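How Letters Get Lost: A Study of Misdirected Post in a Small Town
Final report, second-year module in Local Studies

Why I picked this

My gran kept a letter that had taken 25 days to travel from one side of Wudinmont to the other. It should have been a ten-minute walk! The envelope had three different pencil notes on it from people who had tried to work out where it belonged, and I have wanted to know how that sort of thing happens ever since I first saw it. When the module handbook said we could study any local service as long as we collected our own material, I didn't need long to think.

The report looks at private letters and cards, leaving parcels out completely. Parcels have tracking codes and somebody usually chases them. A birthday card just goes missing and the sender assumes the other person was rude.

What I collected

I had two sources. The first was the old redirection ledgers of the Restrepo sorting room, which closed when the work moved out to the Akton depot. The ledgers are now in the town library and cover 2642 items that were marked as undeliverable at first attempt. Each line gives the month, the address as written, what the clerk thought was wrong and what was done next. The handwriting is mostly lovely, apart from one clerk in the winter months who seems to have been writing with a nail.

The second source was a posting test of my own. I sent 200 letters to willing people in the town (classmates, neighbours, my old swimming club, a lot of aunts) with small faults put into the address on purpose. Some had the wrong house number, some had no postcode, some had the street name spelt as it sounds, and some had only a house name. Everyone who took part was asked to write down the day the letter landed.

Getting the test letters ready took far longer than I'd planned. I had allowed one evening in March and it ate most of a week. Every letter needed a card inside with a reference number, and the reference had to match the fault on the outside, so I couldn't do all the envelopes first and all the cards afterwards, which would have been much quicker. 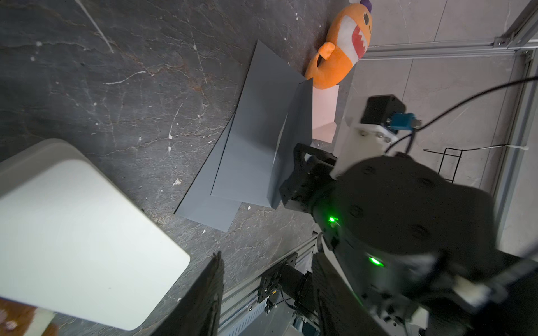 I also had to decide how bad the faults should be. My first batch was too gentle, and nearly all of them arrived next day as if nothing was wrong with them. A missing postcode does almost nothing if the street and town are clear. So I made a second batch with two faults on each, and that was where it got interesting.

What the ledgers show

The commonest note by a long way is "no such number". Wudinmont renumbered several of its longer streets when the new estate was joined on, and people carried on using the old numbers for years. You can follow one family through the ledger for page after page, always at number 14, always crossed through and corrected to 31, until at last their friends must have updated their address books.

House names are the next big group. There were four houses called Rosebank at the same time, two of them on the same hill. The clerks dealt with this by writing little hints to each other in the margin, such as "the one with the dog" and "try the upper one first". I think this was my favourite thing in the entire project. None of it was official, and when the sorting room shut, all those hints stopped being used.

Spelling matters less than I had expected. The clerks could read through almost anything, and there is a delighted note beside one address that has the town as "Wooden Mount".

What the posting test shows

Of the 200 letters, 147 arrived within three days. Most of the others turned up in the end, and a few came back to me with a sticker. Wrong house numbers did worst, just as in the ledgers, so that one finding holds across both sources even though decades lie between them. House names on their own did better than I'd guessed in the old streets and badly on the estate, where the rounds change hands more often.

Two letters with phonetic spelling beat perfectly addressed control letters to the same road. I can't explain it and I won't try, but it did make me laugh.

I had hoped to compare typed labels with handwriting as well. I bought a packet of Ultex labels for it and then ran short of people willing to receive yet more post from me, so the comparison was dropped. If anyone repeats the study, I'd put it first on the list.

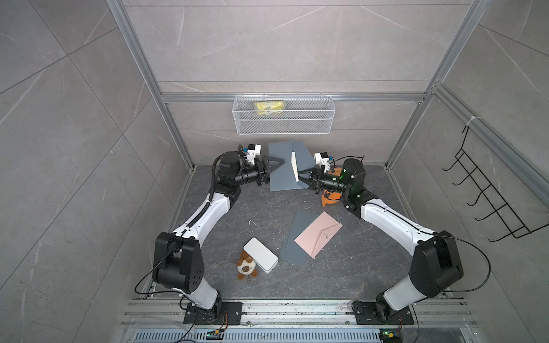 One reader of the draft objected that my aunts know their postman by name, and that a letter to them would arrive whatever I wrote on it. It's a fair point. The same reader thought that I should have used strangers, or at least people who had moved in during the past year, and wanted to know if the estate results would still look so bad next to the old streets once that was put right.

I went back through the replies with this in mind. Newer residents did wait longer for letters with two faults, though there weren't enough of them for me to lean on it. For single faults I could see no difference at all. I have changed the wording of my main finding to say "in long-settled households", which is narrower and a bit less exciting, but it is what the material supports.

What I would do differently

Start in January! Also, ask people to record the time of day as well as the day, and give them a stamped reply card instead of relying on text messages, which I then had to copy out by hand.

I would also want to speak to people who did the sorting at Restrepo. The ledgers tell you what was decided and very little about how long anyone stood there puzzling over it.

Sources

Redirection ledgers, Restrepo sorting room, Wudinmont library, local shelf.
Street renumbering lists, same place, loose in the back of the second ledger.
Own posting test, reply sheets in the appendix.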